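How to Paint One Wall a Muted Color (and Love It at Every Hour)

Posted 15/10/2018

I have a real soft spot for in-between colors. Mauve-grey, dusty plum, the brown that is almost pink. They shift all day long, and painting a single wall in one of them is the best weekend project I know!

What you'll need

A 9-inch roller with a short nap, a good angled brush, painter's tape, a tray, filler, fine sandpaper, a damp cloth, and flat paint. I used Bivura flat in a mixed shade, but any decent flat interior paint will do.

Step 1: Test big

Forget the tiny card from the store. Paint a piece of poster board with two coats, tape it up, and leave it there for a few days. Look at it at breakfast, then again at night with the lamps on. My first pick went completely purple after dinner (so glad I checked).

Step 2: Prep

Fill the nail holes, let the filler dry, and sand it until you can't feel the edge with your fingertips. Wipe the whole wall down. Flat paint is wonderfully forgiving of bumps, but it won't stick to dust. Spot prime the patches or they'll soak up color and show later.

Step 3: Cut in, then roll

Brush a band along the ceiling, corners and baseboard, and start rolling while that band is still wet. Work in sections two roller widths across, top to bottom, and finish each one with a light stroke in the same direction. Keep moving! Stopping for a snack halfway across is how you get lap marks.

Step 4: Second coat

Check the can for the drying time. Mine said 6 hours, and I gave it the night. The second coat is where the color goes deep and soft, and it's so satisfying.

Step 5: Check it under your lights

Turn on every lamp you normally use and move them around a little. Shadows look gorgeous on a flat finish, and a muted color gives them a lovely grey edge.

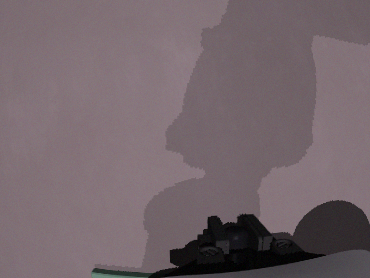

Muted mauve-grey with a big dark shadow across it. The left side reads lighter and cooler.

Pull the tape slowly, at an angle, while the last coat is still a bit soft. Save the leftover paint in a jar and write the shade and the room on the lid. You'll want it for touch-ups come December, when the tree goes up and somebody scrapes the corner.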